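Returnable bin scheme at Jondport parts works: big claims, few answers

The pressings works on the Atley estate has begun moving its small sheet-metal brackets in reusable plastic-lined bins, and it would like the town to know that this is a very good thing. A notice sent out in October says the change will end the use of cardboard trays for good, cut damage to finished parts and save floor space in the packing hall. It says rather less about how any of that has been measured.

The works, which trades as Drotard, supplies stamped brackets to firms that build shelving and equipment cabinets. Until this autumn the parts left the press line in cardboard trays with a paper sheet between the layers. The trays went out with the order and mostly ended up in somebody else's skip. Under the new scheme the brackets travel in open-top bins, and the bins are meant to come back.

Meant to is the phrase to watch. The company says it has bought 200 bins for the first stage and has an understanding with 2 of its regular customers that empties will be returned on the next lorry. It would not say whether either customer has signed anything, or who pays when a bin goes missing. A similar arrangement with wooden pallets was tried on the same estate some years ago, and anyone who walks the lane behind the units can still find the pallets in the nettles.

The notice also puts a figure on the cardboard. According to the company, 3579 trays were thrown away in the past year. That sounds like a lot, and perhaps it is, but there is no weight given and no mention of how many of those trays went for recycling. Asked about this, the firm said the number came from purchase orders. In other words it is the number of trays bought, and some of them may be sitting in a store room yet.

Then there is the matter of damage. Cardboard, the notice says, lets brackets shift and scrape against each other, while the new bins "hold parts securely through every stage of handling". A bin with nothing inside to divide it does not obviously hold anything. The brackets have bent flanges and raised ridges, and parts of that shape tend to hook together when they are dropped in loose. The company accepts that no dividers have been ordered for the first stage. It says they are being considered.
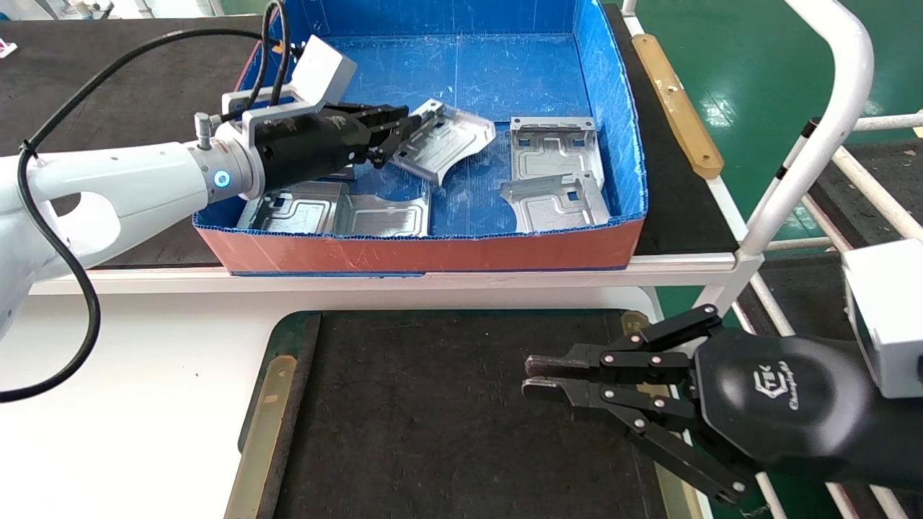
*Stamped brackets in one of the blue-lined bins on a workbench. The lining is scuffed and scratched.*

Wear on the lining matters more than the notice lets on. The corrugated plastic can be replaced when it gets too rough, and the works says a fresh lining takes a few minutes to cut and fit. What becomes of the old one is not covered. If linings are swapped often, the scheme trades a cardboard problem for a plastic one, and cardboard at least rots. Drotard says it expects each lining to last "a number of years", but declined to give the number.

Supporters of the change do have a fair point about the benches. Stacks of flat trays had to be made up by hand before each shift, and the made-up ones took over any surface that was free. A bin that is already a bin saves that job. Staff on the packing side are said to be pleased, though the only comments made available were the ones printed in the notice, with no names attached and all of them glowing.

There is a colour scheme as well. Red-orange front panels are for brackets waiting to be checked, the company says, and grey ones will be for brackets that have passed. The grey panels have not arrived. For the time being a paper tag is tied to the bins that have been checked, and a bin whose tag has fallen off must be checked again. It is easy to see how a busy afternoon could go wrong.

The first full customer run under the new system is an order of 1794 brackets for Tuhiwai, a maker of cabinet frames and one of the pair of firms taking part. Tuhiwai confirmed that it has agreed to receive the parts in bins. It added that it has kept its usual arrangements for cardboard deliveries in place, in case they are needed – which is hardly a vote of confidence, although a spokesperson called it ordinary good sense.

Cost is the other gap. The company will not publish what it paid for the bins, and says only that the scheme should pay for itself "in a reasonable period". It has not asked for public money, so it is under no duty to explain. But it has asked for the town's praise, and has put the scheme forward for the Jondport business awards in the waste reduction class. The entry form asks for results. At the time of writing, the results are that some brackets have been put in some bins.

None of this means the idea is a poor one. Returnable packing works well in plenty of places, usually where the route is short, the customer is willing and someone is paid to chase the empties. Drotard has the short route. It says a decision on who will do the chasing is to be made before the second stage, when larger brackets and a further batch of bins are due to be added. No date has been set for that stage.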